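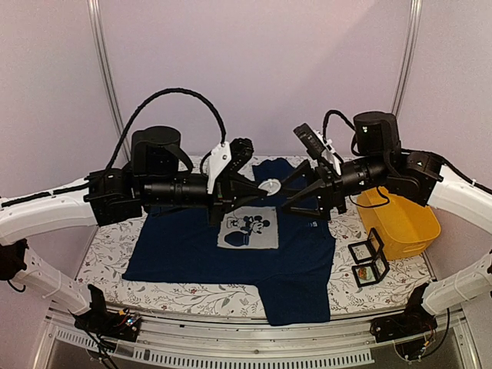 Hi all,

Rory Aitken wrote:
> Is the Hillholm open day worth the drive? I can only get
> away for 2 hours in January and my kid wants to see robots
> do something besides wave.

Rory, go! I went to the last one and stayed till they kicked us out. The two-arm table was my favorite — a T-shirt spread out on a flowered cloth, and both grippers coming together over it on a little round white thing. I stood there way longer than I meant to. Heather Moffat does the talking and she'll take any question, even from kids (mine had 15).

Park on the Blackwood side, the front lot only holds 20 cars. The demos restart at 3, so get there a bit before that if you want to be up close.

Anybody else driving over from Trevmont? I have room for two.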